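Sasov gets its own map, and most of it is in the right place

The village of Sasov has appeared on a printed map of its own for the first time, and it went on sale at the Windis bookshop in December to a queue that reached as far as the door. It is a small shop.

Until now anyone wanting to find Sasov on paper had to make do with the regional sheet, on which the village lies in the fold. After a few openings and closings the ink wears away, so that walkers who own an older copy arrive believing they have discovered somewhere. The online maps do better, though two of them still place the village on the wrong bank of the Rai, and a third spells it with an extra f.

The new map is the work of Jarosław Zawadzka, a retired land surveyor who began it as a correction to somebody else's. He had written to the publisher of the regional sheet listing 62 mistakes between Sasov and Buvano. The reply thanked him for his interest in maps. He bought a drawing table the same month.

What has come out of it is a single folded sheet with physical relief on the front and a plain road map on the back. The relief side is handsome, with soft brown shading for the hills and a green for the valley floor that the printer had to mix twice. The highest point is given as 2431 feet, a figure likely to start arguments in Buvano, where the same hill has always been thought taller and has a bench on it to prove the point. Zawadzka gives heights in feet only. Asked about metres, he said there would be a second edition.

The road side is more practical and also more opinionated. Lanes are divided into four grades, the lowest of which is labelled 'unwise'. Footpaths are marked with a dotted line, and footpaths that exist only on other people's maps are marked with a dotted line that stops. There is a symbol for a gate that opens and another for a gate that doesn't. The legend takes up nearly a quarter of the sheet - rather a lot of legend for a village with one crossroads - and has cost the map the eastern half of Buvano, which now ends at the post office.

This has not gone unnoticed in Buvano. The post office is stocking the map all the same, folded so that the missing half faces the wall.

The spelling of the names took longer than the survey. The stream that runs behind the chapel has three names depending on which side of it you were born, and a fourth used by the water company. Zawadzka printed all four, in very small type, along a stretch of water that is barely long enough to hold them. The field beyond it is marked with a question mark. He says this is provisional, although it has been printed 29 times over on the proof sheets and looks quite settled.

A launch evening was held in the room above the Windis shop, with the relief side pinned along one wall and the road side along the other. People stood in front of their own houses for a while and then moved on to their neighbours'. One couple found that their barn had been drawn with its extension, for which permission is still pending. They left with two copies.
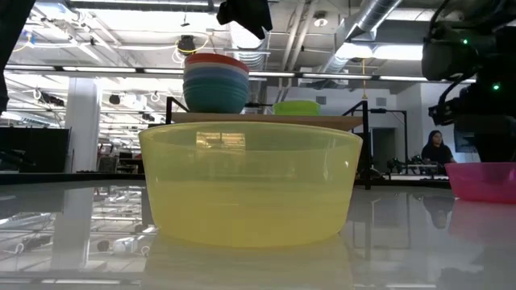
Tadeusz Nowicki felt that the road side was the better of the two and that the shading on the front made the whole valley look as though it needed ironing. He would have liked a scale bar that could be read without glasses, and he wanted it known that the lane past his orchard had never been unwise, only narrow. He bought one anyway, and asked whether it could be had flat.

It can. Flat copies are rolled in a tube and cost a little more than the folded ones, the tube being the expensive part. The first printing was small and the shop has 20 folded copies left, with more promised once the question of the stream has been looked at again.

Zawadzka has meanwhile turned to the stretch of the Rai below the bridge, where the regional sheet shows an island. He has walked the bank in both directions and has not found it. He plans to go back in the spring, when the water is lower, and has written to the publisher to ask where they last saw it.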